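Demley Folding Table, Light Wood: My Review After One Winter

Written by Ruaridh MacRitchie
March 7, 2025

I bought this table in September and I wanted to wait some months before I write a review, because in the first week every table is good. I use it for one work mainly, and it is folding clothes. My wife and I have three children, all of them in school sports, and in our home there are always white T-shirts. Before the Demley I folded on the bed. My back did not like it.

First the facts. I paid 97 dollars in the Drustside store, and delivery was included in this price. The table has a light wood top and four metal legs which you fasten with bolts. It came in one flat box. The box was heavy for one person on the stairs, so please ask somebody to help you if you live on a high floor, as we do.

Assembly

The manual has pictures and very few words, which is good for me. I needed 3 hours. My neighbor Malachy Flanagan bought the same table after he saw mine, and he finished in much less time, but he had an electric screwdriver. One bolt hole on my table was not drilled deep enough. I wrote to the store and they sent me a new leg without discussion. For this I give them a good mark.

Do not tighten the bolts completely until all four legs are on. The manual shows this only on the last page, and I had to open two of them again.

The surface

This is the best part of the table. The top is smooth, but it is not slippery. When I put a T-shirt on it and pull one sleeve to the middle, the rest of the shirt stays where it is. On my old table, which had a glossy white top, the shirt was moving together with my hand and I had to hold it with the elbow.

The color is also practical. It is light and warm, and a white shirt is easy to see on it. If there is a small spot on the collar that did not go out in the washing, I find it before I fold the shirt. I did not think about this when I was choosing, I only liked how it looked.

I must also say something about the grain. Some fine lines you can feel with a fingernail, especially near one short side. I was afraid that they would catch the fabric. In all these months they did not catch any cotton shirt. One time they caught a nylon stocking, and my wife was not happy. For thin things we now put a towel under.

The size

You can lay an adult T-shirt fully open and still have a place for a basin at the back. This is exactly how I wanted to work: the basin behind, the shirt in front, the folded pile on the left side. If you want to fold bed sheets, the table is too small. I tried it with a double sheet and half of it was on the floor. For sheets I still use the bed.

The height is correct for me when I stand. My daughter is ten and for her it is too high, so she stands on a low step. The legs cannot be adjusted, and I think for this money they should be.

Stability

With four legs tight, the table does not shake when I fold. It shakes a little if you lean on one corner. After the first month I tightened the bolts again, and since then I did not need to. I would not put a sewing machine on it. Tomás Carroll, who works with me, asked if he can iron on this table with a blanket on top. I tried, and the heat did not leave any mark, but I did it only for a few shirts and I cannot promise it for a full basket.

Cleaning

I wipe it with a damp cloth and then with a dry one. Do not leave a wet shirt on it for the night. I left one, and in the morning there was a pale mark with the form of a sleeve. It disappeared after two days, but I was worried.

White cloth on a light wood top, and in the second picture a white T-shirt hanging between two grippers:

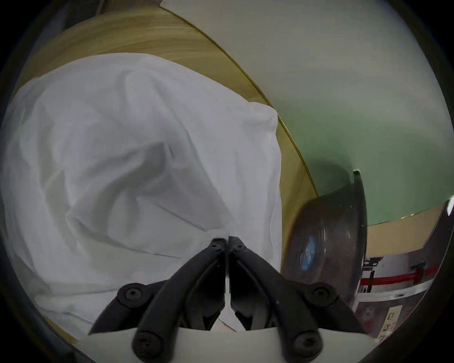
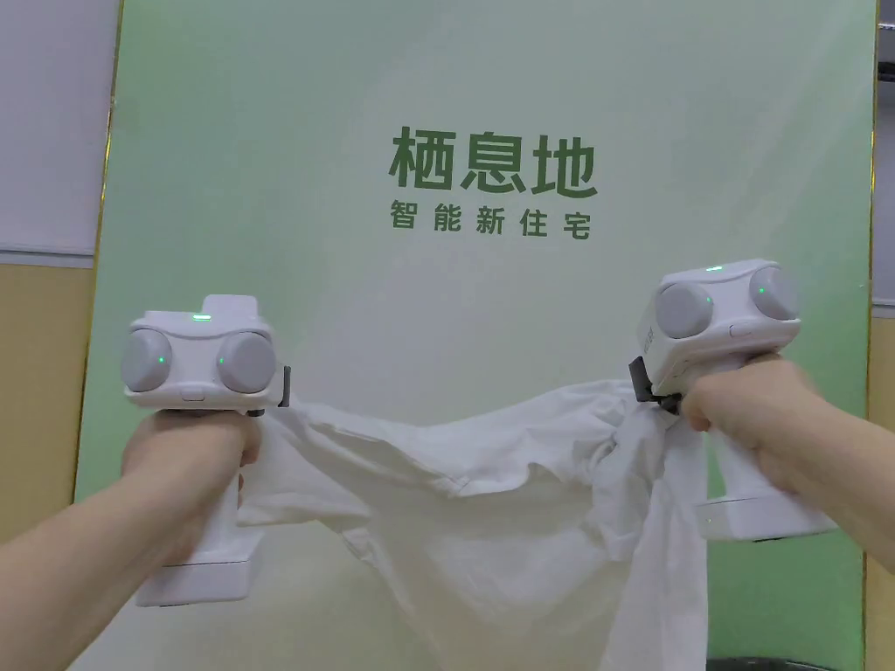
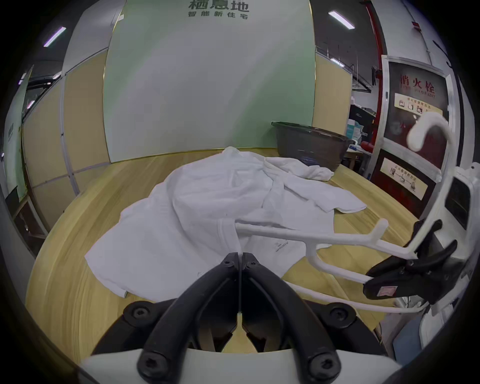
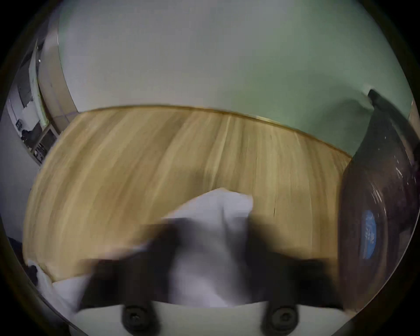 I compared the Demley with two others before buying. The Galanis table is larger and has adjustable legs, but it was much more expensive and the top is a dark color, and on dark wood every small white thread can be seen. The Ferkgate one is cheaper and lighter. I touched it in the store and the edge was sharp, and for fabric I do not want this.

What I like: the surface, the color, the good answer from the store when I had a problem with the leg.

What I do not like: the height is fixed, the box is heavy, the manual puts an important thing on the last page. Also the table takes space, because the legs do not fold quickly. You have to take out the bolts, so the word "folding" in the name is about the clothes, I suppose.

I give four stars from five. If the legs get an adjustment in the next version I will change it to five. For a family with many T-shirts I can recommend it, and if somebody knows where to buy rubber caps for the feet in the correct size, please write it in the comments, because the original ones leave gray lines on our floor.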